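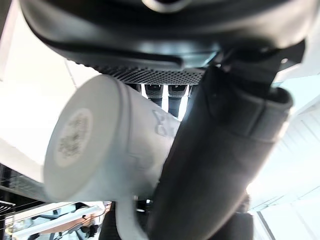

Bisix 立式唱机使用评测

发布于 2024年4月19日 栏目:器材

先交代一下我的使用条件。房间不大,朝北,唱机放在一只旧书柜的顶上,音箱是一对书架箱,离墙一掌宽。唱片以七十年代的爵士和巴西音乐为主,新压的和二手的都有,也有些小编制古典。我不做测量,手里也没有示波器,下面写的都是日常听下来的感受,以及安装和调整过程中碰到的具体问题。

机器是自己花钱买的,从 Osley 的网店下单,原价,没有折扣。到手至今用了3个月,几乎每天晚上都开。

包装和安装

箱子分内外两层,转盘、底座、唱臂配重和防尘盖分开放。泡沫切得比较紧,取底座的时候要两个人,一个人按住外箱,另一个人往上提。我一个人弄的,费了不少劲,最后是把箱子放倒,慢慢往外拖出来的。

说明书有英文和德文,没有中文。图画得清楚,照着图装问题不大。皮带已经套在副盘上,但运输过程中容易滑脱,装转盘之前最好先看一眼。我这台就滑下来了,没注意,装好以后电机转,转盘不动,又拆开重来。

唱头出厂时已经装好,是一枚动磁头,牌子印的是 Paiva,说明书里给的针压是2克。我用自己的电子针压计称了一下,按配重上的刻度调出来的数值偏轻,所以建议不要相信刻度,买一个便宜的针压计就够了。超距也检查过,唱头稍微有一点歪,松开螺丝正过来就好。对新手来说,这一步可能有点麻烦,店家如果能在出货前校好会更合适。

防尘盖的铰链比较紧,打开以后可以停在任意角度。缺点是合上的时候如果手重,会带着整个底座晃。正在放唱片的时候不要动盖子。

外观和做工

底座是深色哑光漆,四个脚可以旋转调水平。漆面容易留指纹,用微湿的软布能擦掉。转盘边缘打磨得干净,没有毛刺。唱臂的抬臂杆手感一般,放下去的时候速度偏快,阻尼油似乎给得少。我写信问过售后,回复说属于正常范围,如果介意可以寄回去调整。我没有寄,用久了也习惯了。

转速切换要取下转盘,手动把皮带挪到电机轮的另一段。听大唱片的人没什么影响,喜欢收七寸单曲的人会觉得不方便。我的七寸唱片集中在一个抽屉里,一般是攒到周末一起听,换一次皮带听一个下午。

底座背面有信号输出和接地端子,没有内置唱放,也没有蓝牙。需要另外接唱放。我用的是功放自带的唱头输入,后来又借了一台独立唱放比较,后面会写到。

声音

前几天声音偏紧,高频有些硬,女声的齿音明显。放了一阵子之后好一些,究竟是唱头走开了还是耳朵适应了,我说不准。

中频是这台机器比较好的地方。电钢琴的音头清楚,余音收得自然,不会糊在一起。我用来试机的是 Aparecida Barbosa 的一张现场录音再版,A面第二首开头只有电钢琴和刷镲,刷镲的沙沙声在右边,位置固定,电钢琴在中间偏左。换成我原来那台老唱机,两样东西会靠得更近,层次没有这么分明。

人声靠前一点,厚度适中。葡萄牙语的鼻音能听得清,换气声也在,但不会被特别突出。听久了不累,一个晚上连放几张没有问题。

低频量感够,控制力一般。电贝斯走得快的段落,音与音之间会有一点连,底鼓的边缘也不够利落。换了一块软木垫之后略有改善,差别很小。唱机下面加一块石板的效果更明显,低频收紧了一些,走路时的震动也隔掉了不少。我那块石板是从建材市场买的边角料,价格很低,自己贴了毛毡。

高频不算伸展。铜管齐奏的时候亮度是有的,空气感少。原配唱头的水平大概就在这里,想要更多细节需要换针尖或者换头。Paiva 这个系列上面还有一级的唱针可以直接替换,插拔式,不用重新校准。我试过,镲片的尾音变长,内圈失真也减少了,价格接近整机的三分之一,是否值得看个人。

内圈的表现要单独说一句。原配针尖在每面最后一首上会有轻微的毛糙感,人声和小号都听得出来。一面时间较长的唱片更明显。有些唱片偏偏把慢歌放在最后,听的时候会分心。换了上一级唱针以后这个问题基本解决。

背景噪声方面,电机很安静,耳朵贴近底座才能听到一点嗡声。接地线接好以后没有交流声。我一开始接地端子没有拧紧,有低低的哼声,拧紧就没了。

唱放的搭配

功放自带的唱头输入和 Osley 的入门独立唱放,我来回换着听了两个星期。独立唱放的声音更安静,间隙里底噪低,弦乐的质感也更细。功放自带的那一路声音更饱满,动态小一些,放老爵士其实挺合适。如果预算有限,先用自带的,把钱留着换唱针,我觉得顺序上更合理。

信号线用的是随机附送的那一副,长度偏短。唱机和功放放在同一层没问题,分开放就得另买。我换过一副稍长的普通线,听不出区别。

试听用的几张唱片

一张是前面提到的 Aparecida Barbosa 现场再版,180克黑胶,压片安静,偶尔有静电的啪声,用碳纤刷刷一遍就好。封套是单张硬纸,内页印了歌词,字很小。

一张是 Elsa Forsberg 三重奏的录音室专辑,去年11月补货时买的。录音很近,钢琴踏板的动静都收进去了,贝斯在左,琴体的共鸣比较大,很容易听出低频控制的好坏。这张在这台唱机上,贝斯独奏的一段略微发胖,加石板以后正常了许多。B面第一首节奏松弛,鼓手一直用鼓刷,是我听得最多的一首。

还有一张 Platora 厂牌的合辑,收的是七十年代的放克和融合爵士,二手,封套有磨损,唱片本身洗过之后状况不错。曲目之间音量差别很大,有几首母带明显有磨损,高频发闷。用它主要是看循迹,响度高的几首都能顺利放过去,没有跳针。

古典方面只放了几张弦乐四重奏。音准稳定,长音没有听到抖动。大编制的交响乐我不常听,不作评价。

翘曲的唱片

我有两张翘得比较厉害的旧片。一张可以正常放,能看见唱臂上下起伏,声音没有受影响。另一张在外圈第一首会跳,针压加到上限后勉强能过,但这样对唱片不好,后来就没再放。原来的老唱机放这张也跳,所以不能算在新机器头上。

机器没有附送唱片镇。加一个轻的镇可以,太重的不建议,主轴的轴承不大,售后的邮件里也提到过这一点。

日常使用中的小毛病

电源开关在底座左侧下方,要伸手摸。刚开始经常按空,后来在旁边贴了一小块胶带做记号。

没有自动回臂,也没有自动停转。晚上听着睡着的人要小心,唱针会一直在内圈空转。我有过一次,第二天早上起来还在转,唱针没有明显损伤,但心里不太舒服。可以另外买一个机械式的抬臂器,装在唱臂旁边,唱臂走到内圈时会被顶起来。底座上空位够,我还没有装。

附送的橡胶垫容易吸灰,也带静电。揭唱片的时候垫子会跟着粘起来,冬天尤其明显。换成软木或者皮垫就没有这个问题,换垫之后厚度有变化的话,要重新看一下唱臂是否水平。这台唱臂的高度不能调,所以垫子不要选太厚的。

皮带目前没有松。备用皮带可以单独买,我顺手买了一条放在抽屉里。转速用手机软件看过,略快一点点,听不出来。

保修和售后

保修期2年,唱针不在保修范围内。写过两封邮件,都在隔天收到回复,内容具体,没有套话。寄修的运费单程自理。国内没有维修点,需要寄到 Osley 的仓库转送,来回时间会比较长,箱子和泡沫一定要留着。

和同价位的比较

同价位我听过的有限,只能说个大概。带直驱和自动功能的机器用起来更省事,转速切换也方便,声音上中频没有这台细致。价位低一档的皮带机,底座普遍轻,对摆放要求更高,唱头也要差一级,后期升级下来花费差不多。

如果已经有一台状态良好的老唱机,换这台的提升主要在安静程度和声像定位上,低频不一定更好。如果是第一台唱机,愿意花一个下午把唱头和针压调好,可以买。只想插上电就听、或者七寸唱片占多数的,建议看别的型号。

评分

做工:8分
声音(原配唱针):7分
声音(更换唱针后):8分
易用性:6分
总分:7分(满分10分)

附:我的设置

针压按说明书的2克,抗滑与针压相同。底座下垫石板和毛毡,转盘垫为薄软木。唱针每放一面用干刷从后往前刷一次,每个月用清洁液擦一次。唱片播放前用碳纤刷,二手片先水洗再放。音箱没有动过位置。

补充:有读者来信问78转能不能放。不能,电机轮只有两段。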